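Boltine Workshop, Finishes Notebook
November, morning session, continued after lunch
Entry by T. Mladenović

Subject: Linseed and beeswax paste, second preparation. Follows the entry on the first preparation, which was set aside as too soft.

Purpose. To prepare a paste that can be applied cold with a cloth, that does not remain tacky overnight, and that can be renewed by a household without special tools. The Tasov oil is to be used throughout. The oil from the earlier supplier is no longer in stock, and the remaining can should not be used to make up weight.

Preparation. Wax was grated by hand and added to the oil in the double pan. The oil was brought up slowly with the lid off. The wax took longer to clear than in the first preparation, and small pale grains were still present when the upper layer looked finished. The pan was stirred from the bottom until these had gone. Yield after straining was almost 600 grams. It was divided between the wide tins and left on the slate to set, lids resting but not pressed down.

The surface of the first tin set with a shallow crack across the middle. The tin nearest the window set smooth. Both pastes felt the same under the finger, and the crack is put down to the draft from the loading door. In future the tins should stand on the inner shelf until fully set.

Test pieces. 13 offcuts were prepared, all from the rack by the band saw: beech, cherry, walnut and one piece of ash that was included for want of another beech. Each was sanded with the grain, wiped, and marked in pencil on the underside. Paste was put on thinly with cotton cloth, left to stand through the lunch break, and buffed with a clean cloth. Two coats are planned for every piece. The first is complete.

Observations, first coat.

Beech: even, slight yellowing, no patchiness. End grain drank the paste and will need more.

Cherry: good color. One piece shows a dull area where glue had been left from an earlier job. The piece is kept in the series but its result should be read with that in mind.

Walnut: darkened more than expected. The figure is clearer, though the buffing left a drag mark on the widest piece. The cloth was already loaded at that point and should have been changed.

Ash: the open grain held paste in the pores and shows white specks. A stiff brush removed most of them. The paste is probably unsuitable for ash unless it is warmed first.

Reference surfaces. The finish is intended for pieces that will be handled in kitchens, next to stone and metal, and gloss is hard to judge on an offcut under the bench lamp. The Bramcombe kitchen is the point of comparison for this series.

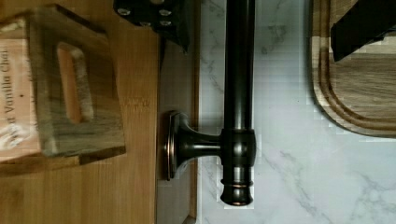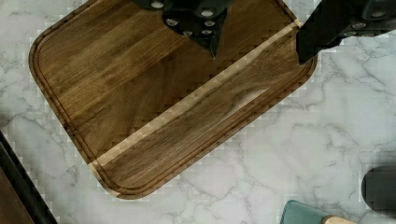

Bramcombe. First: bar with oval mount, between light wood and marble. Second: dark grooved board on the marble.

The sheen to be aimed for is low. The walnut pieces came off the buffing brighter than is wanted, and the second coat on walnut should be rubbed back with a dry felt pad. Beech may be left as it is.

Odor. The smell of linseed was strong in the finishing room through the early afternoon and had not cleared by the time the extraction was switched off. Weldu have asked for a finish with little odor on delivery. A longer airing period must be written into the schedule, and the order should not be promised for the same week as finishing.

Storage and safety. Used cloths were spread flat on the outside rail and not placed in the bin. All users of the room are reminded that linseed cloths may heat on their own when bundled. The metal bin with the lid is for cloths that have been soaked in water, and for nothing else. A box of dry shavings was found beside it this morning and has been removed.

Corrections. The label on the previous preparation gives the wax as carnauba. It was beeswax. The label has been struck through and initialed. The scale was reading 2 grams heavy with the pan empty and was zeroed before weighing; weights in the first preparation may carry the same error and have not been adjusted.

To do:
Second coat, all pieces, once the first no longer marks under the thumb.
Water drop test on beech and cherry, with an untreated piece of each beside them.
Fresh cotton cloth to be ordered. The present bale sheds lint.
Ask Weldu whether the undersides are to be finished or left bare.
Move the tins to the inner shelf and press the lids down before closing.

Room closed 4:40 p.m. Extraction off, cloths on the rail, pan scraped but still to be washed.

T.M.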